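Subtitle Reading Speed in a Children's Television Serial
Project report, Media Technology, Astgate College
Kirsten Marchand and Heikki Rantala
Supervisor: Ginette Pelletier
2026-06-19

30 shares
2 comments

1. Purpose

The project tested whether slower subtitles help young viewers follow a drama serial made for their age group. The test material was an episode of Jestden, a school story set in a harbor town, shot by last year's production class.

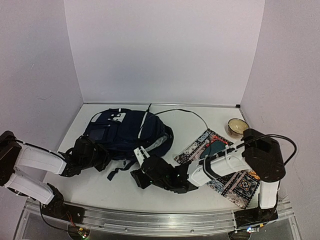
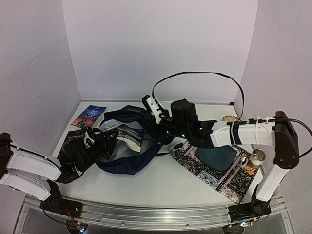 2. Material

The episode runs 24 minutes and has three main parts and several small ones. Most of the dialog takes place in the kitchen set and on the school stairs. We chose it over the other finished episodes for its mix of long speeches and quick exchanges, the two cases that give a subtitler the most trouble.

Two subtitle files were prepared from the same post-production script. Version A followed the spoken words as closely as the timing allowed. Version B was edited to a lower reading speed by removing repeated names, greetings and filler words, and by joining short lines where a cut did not fall between them. No line in Version B was allowed to change who knew what at any point in the story. This rule came from Vernon Lévesque, who wrote the episode, and it caused more rework than any other part of the job. The argument in the kitchen was edited four times.

3. Method

The viewers were 37 students from the lower grades of Jarkevstead School. Each class was divided by the class list, alternate names going to alternate versions. The sound was left on at normal level for both groups. After the episode, each viewer filled in a one-page sheet on plot, on the names of characters and on who had spoken certain lines. Erdal Taşdemir marked the sheets without knowing which version a viewer had seen.

4. Results

Scores on plot were nearly the same for both versions. The Version B group did better on who had spoken which line, mostly in scenes with three people talking. The Version A group did better on characters' names. We put this down to our own editing: names were the first thing we cut, and two minor characters are named only once in Version B.

Several viewers wrote that they did not read the subtitles at all when the picture showed the face of the person speaking. The sheet had no question about this, so we cannot say how common it was.

5. Problems

The projector in the second classroom had a visible delay, and the subtitles for that group appeared late against the sound. Those sheets were kept in the results. Removing them does not change the direction of any difference, but the gap on speakers becomes smaller.

The groups were too small for a firm finding. Reading level was not measured, and splitting by class list does not control for it.

6. Further work

A repeat is planned for October with a second episode and with the sound off for half of the viewers. Version B will be revised first so that every character is named at least twice in the first scene they share with others. Speaker colors will also be tried in the school stairs scenes, where the Grewal twins are often off screen when they talk.

Both subtitle files and the blank answer sheet are held with the episode master in the department archive.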